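Chapter 3
Clearing the Worktop
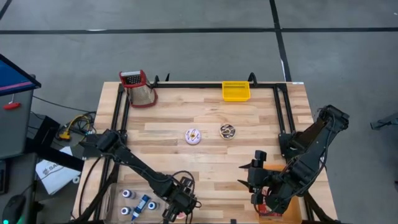

What should be put away first when a worktop is crowded? The things with a home already. Quick wins, and you get your space back before the hard choices start.

Start of term, October, the Kakbridge kitchens. Same muddle every year -- graters, baskets, bits of pretend food from the little ones' corner, all on one table. This chapter is about sorting that out. Not cleaning, that's Chapter 2.

Words to know: worktop, basket, rim, handle, stack.

Before you start, read page 2 of the Broltel workbook again. Bring a cloth.

A grater first. Carry it by the handle, never by the holes. Stand it up, dont lay it flat -- it rolls less and you can see it. Small light things go in a basket. One basket, one kind of thing. Toy food with toy food, real food somewhere else altogether.

Then wipe. Then look agian at what's left.

Activity 3.1 -- in pairs, draw your own table at home as it was this morning. Mark where each thing ought to go.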